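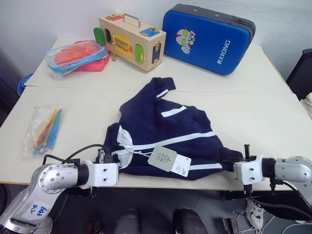 Two arms, one jacket: folding practice at Konau. The tags stay on.

I'd been at Konau nearly 2 hours before I realized I was rooting for a sleeve. You get like that, watching a robot learn to fold! The company handles returned clothes for online stores, and every jacket, sweatshirt and pair of pajamas has to be checked, zipped, folded and bagged again. On a busy day in February that can mean 1000 pieces, and until last year all of them went through human hands.

Tapio Saarinen folded for most of his working life (he has the wrists to prove it, he says, and he showed me both). Now he spends his mornings teaching the arms, which everybody calls Pletenel after the software, and his afternoons back on the line.

"T-shirts it got quickly," he told me. "A zipper is a different animal. One side is stiff and the other side goes wherever it likes."
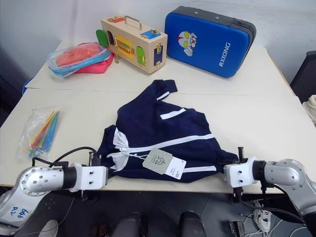

Jackets are his pet subject, and I got the full lecture: corners first, then the hem, then the sleeves, and keep the tag where the next person can scan it. He can do one in the time it takes me to find the armholes.

Is he worried? A little. There were 72 people on the folding floor when he started and there are 50 now, though Abdelghani El Fassi, who runs the shifts, swears those jobs moved over to inspection and repairs. Some folks like the change. Others miss the chatter at the long tables, and a couple told me the new work pays the same but feels lonelier. El Fassi has promised them a say in the next schedule, and they plan to hold him to it.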